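Riltotden Packaging Lab
Cell maintenance meeting, Friday, January 13, 2023
Held in the Plasden building, second floor

Minutes of the November meeting were approved with one correction. The spare motor for the gripper was ordered from Sadeghi, not from Jostetthorpe.

1. Gripper fingers
The white finger pads were swapped at the start of the week. The old pair had worn on the inside face and was letting light items slide. Grip force was set back to the value in the setup sheet and the cell was run for 100 picks with mixed wrappers. There were 4 drops, all on the smallest size. The group agreed to leave the force alone for now and look at the approach angle first.

2. Cables
The black cable along the wrist is secured and needs no work. The yellow-orange cable at the gripper was discussed at length. It has a wide loop, and operations would like it shorter. Maintenance wants to keep the slack for full wrist rotation. It stays as is until the rotation limits in the program have been checked.

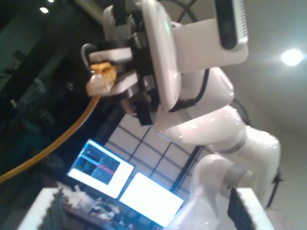
Item 2: gripper closed on a small item, with the yellow-orange cable curving away to the left.

3. Camera bracket
Camera calibration was repeated after the finger change. The result was within limits. Bracket screws are to be marked with paint so that any movement shows at the weekly check. The check sheet now has 9 lines; the screw marks will be added under line 5.

4. Spares
One set of finger pads is left in the cabinet. Purchasing will ask Sadeghi for a price on two more sets. Jostetthorpe has not replied about the flange seal.

Actions
Check rotation limits in the program: maintenance
Test a steeper approach on the smallest wrappers: operations
Mark bracket screws and update check sheet: maintenance
Price for finger pads: purchasing

Next meeting to be set once the rotation check is done.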